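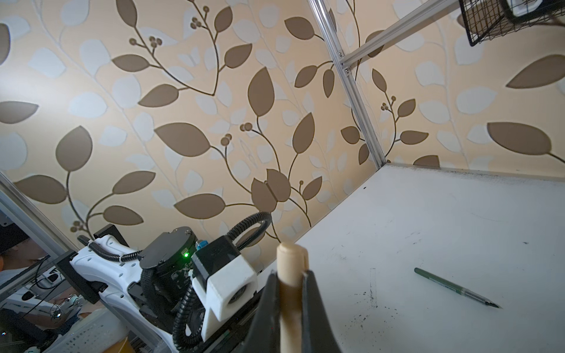
## 4. Hanging the first strip

1. Ignore the drop chart on the Stuvness label. It assumes straight walls and a ceiling that is level, and I have yet to meet either. Measure each wall in 9 places and use the longest figure.
2. Check that every roll carries the same batch number. Ours were all 1188. Barnier claims its batches match anyway; I wouldn't bet a hallway on it.
3. Draw a plumb line. Don't trust the door trim.
4. Brush on the paste and fold the strip, pasted side in. The Sovutach tub says to wait 8 minutes. Amanuel Teshome timed it in August and got better results at roughly five.
5. Line up the leaves at eye level first. Any drift goes down by the baseboard.

**Caution:** Turn off the power before trimming near outlets. The "safe" plastic blade sold with the kit is still a blade.

**Note:** "Self-aligning" edges, as advertised, still need aligning.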